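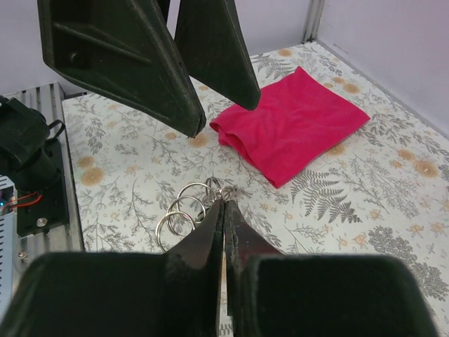

split rings on the fern cloth

evie_h: Finally sorting the key drawer! I love these little rings, they go on everything.
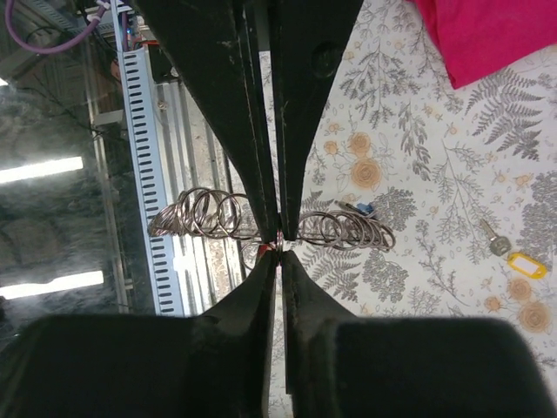
I string the spares together so they stop wandering off.

koppelkid: Nah, a jar is faster. I have 172 in mine.

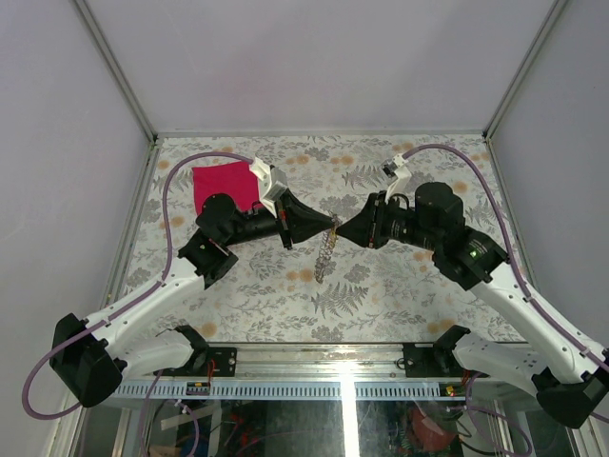 evie_h: Jars rattle, and I can never get just one out! Plus a strand can dangle straight down, so hang it on a hook and you're set.

dwight_c: Team strand! Mornon sells good hooks.

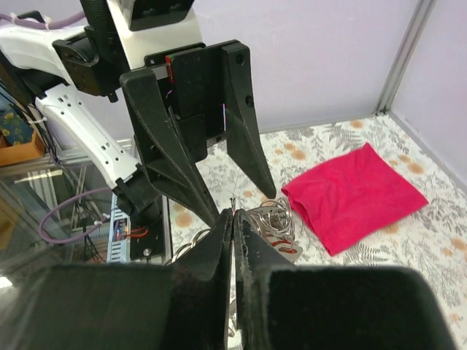

koppelkid: Still a jar guy. Wide mouth, though.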